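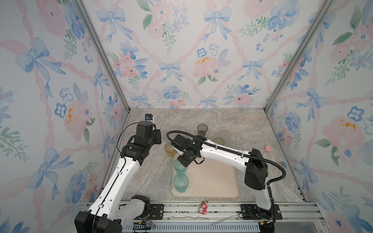

Rose and ribbon wallpaper, with the beige tray.

Plollurel Residents' Association
Minutes of the spring meeting, 2024-04-23

Jeferson Vasconcelos chaired. The March minutes were approved with one correction: the spelling of Rocha Street in the parking item.

Water bills
The building's bill for March came to $3530. Jeferson has asked the water company for a second meter reading and will post the reply by the mailboxes. Residents with a running toilet or dripping faucet should report it to the office now. Repairs inside the wall are paid by the association. Faucets and washers are paid by the owner.

Common room
Wallpaper and countertops were discussed. Several people liked the floral paper and several found it too busy for a room that size. Agreed to get a price for papering one wall only and painting the others off-white. The mottled stone pattern was preferred for the counter, as it hides marks better than plain white. No order to be placed until the price is in. 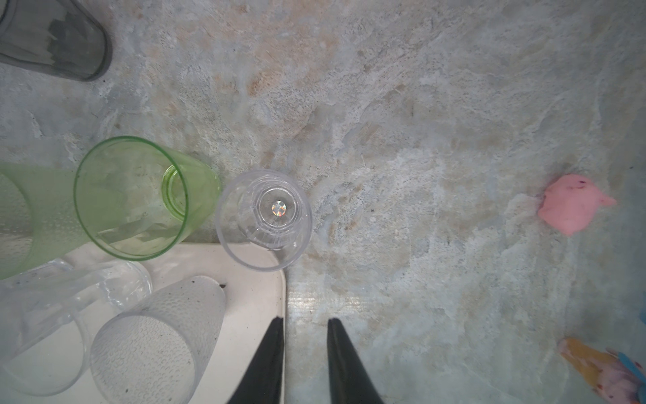

Tumblers on the mottled stone pattern.

Parking
Grinine Paving quoted $130 per space to repaint the lines, 27 spaces in all. A second quote is wanted before a vote. The 2 visitor spaces by the Rocha Street gate stay as they are. Cars left there overnight will get a note first and a tow after that.

Summer potluck
To be held in the courtyard again. Sign-up sheet goes up next week. Please bring cups and plates from home if you can, as we threw out four bags of paper ones last year. Music off at ten.

Other business
A resident on the third floor asked for a later laundry room closing time. Left for the next meeting. The side door still does not latch unless pulled hard.

Meeting closed at 8:40 p.m.

Comments

thirdfloor_kay
Thanks for posting. Could the laundry item go first next time? I had to leave before it came up.

R. Amen
I vote for paint on all the walls. Those bows would drive me up them.

Dolores in 2B
Side door latched fine for me this morning. Lift the handle a little as you pull.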